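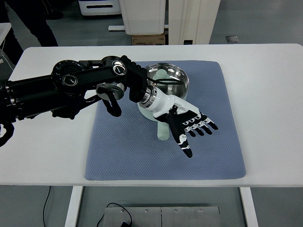 Can the hand really be swapped without sending the whole arm back? Pangilinan put that question to us at the June open day, and yes, it can! The Udanar hand joins the arm at a ribbed coupling ring, so you change it on your own bench.

We love the demo table at Rimmont. An open hand over a quilted mat, a steel bowl, and you get to stand close and ask whatever you like (people do, for hours).

Udanar hand, white and black
Fits: Ustetti arms
Cable length: 135 cm
Spare fingertip pads: 8 per box
Warranty: 36 months

Demos start at 10 a.m. and again at 2 p.m. Come try it!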